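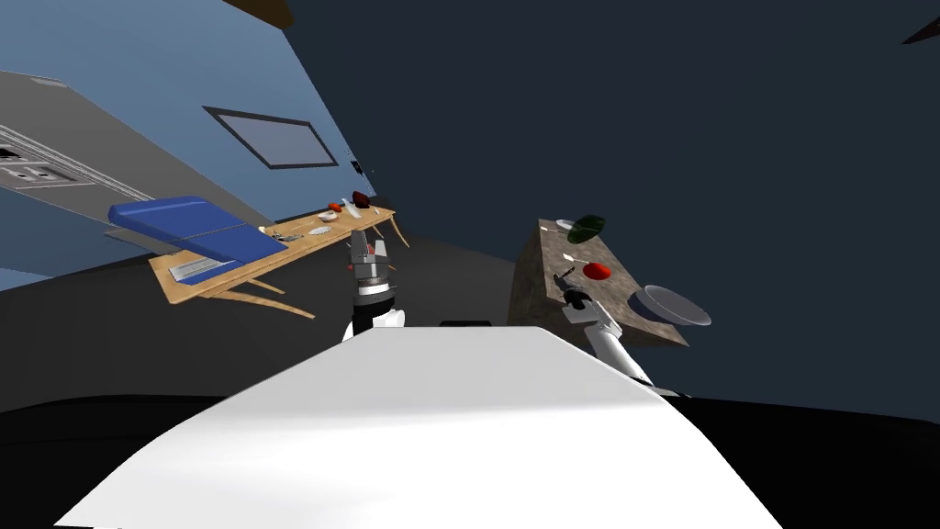

Governance > Minutes

Home | Courses | Admissions | Student Life | Governance | Contact

ANDTHORPE INSTITUTE OF MANAGEMENT AND COMMERCE
Academic Board: minutes of the meeting held on August 30, 2018, Founders' Room, Dullbridge site

Chair: Ilir Obradović, Head of Programmes
Present: programme leads for Accounting, Marketing, Business Law and Hospitality Management; the Librarian; the Registrar; two student members
Apologies: Head of Evening Studies
Minutes: Registry

1. Welcome

The Chair opened with a very warm welcome to everybody, and especially to the two student members, who were attending for the first time and had read every single paper (a standard the rest of us will now have to match!). He thanked the Registry team for getting results out over the summer without a single late letter.

2. Minutes of the last meeting

Agreed, with one correction: under item 4 the Vukadinović Prize is for the best second-year dissertation plan, and was wrongly given as the best dissertation.

3. Matters arising

3.1 Bus passes. Dullbridge students will be able to collect passes from the front desk from the first day of term. Great news, and a long time coming.

3.2 Exam room clocks. All replaced. The one in Room 7 has already stopped. Registry to chase.

4. New degree pathway in Small Business Management

The lead for Marketing presented the final version of the pathway and there was real excitement round the table. Students will spend their first year on the common programme and then choose between a retail and a services route. Each route ends in a term spent writing a full business plan with a local firm.

The Board liked the way the accounting module has been rebuilt around real ledgers, and the lead for Business Law offered to write a short unit on leases, which was accepted on the spot. The student members asked whether those already on the common programme could transfer. They can, provided they have passed the first-year statistics paper, and Registry will write to them all.

One concern was raised about the reading list, which is long and has several titles that are out of print. The Librarian will go through it with the module leaders and bring a shorter version.

Approved unanimously, with applause. First intake to be the coming year's second-years, with a review in March.

5. Library

The Librarian reported that the Wisex catalogue is now running at both sites, so a student at Andthorpe can reserve a book held at Dullbridge and pick it up next day. The old card drawers will stay in the reading room, as several staff are very fond of them.

Even better, the bound prospectuses have been cleaned and put in order, going all the way back to 1896, when the Institute taught bookkeeping and shorthand in rented rooms over the corn merchant's. The first one lists 8 subjects and a fine for whistling on the stairs. The Board would love to see a display of these for open day, and the Librarian was delighted to be asked.

6. Vukadinović Prize

The prize fund will pay £1000 this year, to be awarded in one sum. The lead for Accounting suggested splitting it between two winners and this was talked over at some length. The Board decided to keep to a single award for now and look at it again once the entries are in. Judges to be the Chair, the lead for Hospitality Management and one former student.

7. Teaching hours

Evening classes will start half an hour later, at half past six, after strong support in the student survey. The car park barrier times need changing to match. The Chair asked that module leaders check their own room bookings before the end of the week, as the timetable has been reissued twice and older copies are still going about.

8. Any other business

The student members proposed a buddy scheme pairing new students with second-years on the same programme. What a good idea! They will bring a one-page outline to the next meeting, and the lead for Hospitality Management has offered her students to run the first get-together.

Actions

Registry: letters on transfer to the new pathway; Room 7 clock; barrier times
Librarian: shorter reading list; prospectus display
Business Law: unit on leases
Student members: buddy scheme outline
All module leaders: check room bookings

Next meeting: Andthorpe site, date to be circulated by Registry.

Related items
Academic Board: terms of reference
Academic Board: papers and agendas
Small Business Management: pathway outline
Vukadinović Prize: how to enter
Library opening hours, Andthorpe and Dullbridge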